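Measuring water by volume vs. weight for bread dough

stindabaker
Been using plastic cups for water and my hydration is all over the place.
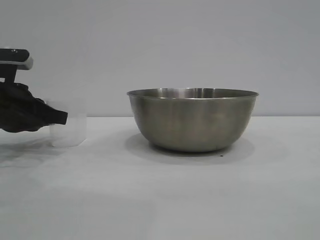

Flour is bread flour, 1,000 g per batch. Is a scale worth it for water too?

Pimentel_13
Yes. Water is 1 g per ml, so weigh it straight into the bowl. An error of 30 g is 3 points of hydration.

gwen_ll
Disagree. A decent marked jug gets within 13 ml. Flour absorption varies more than that between bags.

Pimentel_13
Two separate errors. They can add up.

stindabaker
Ordering a scale. Will post numbers in June.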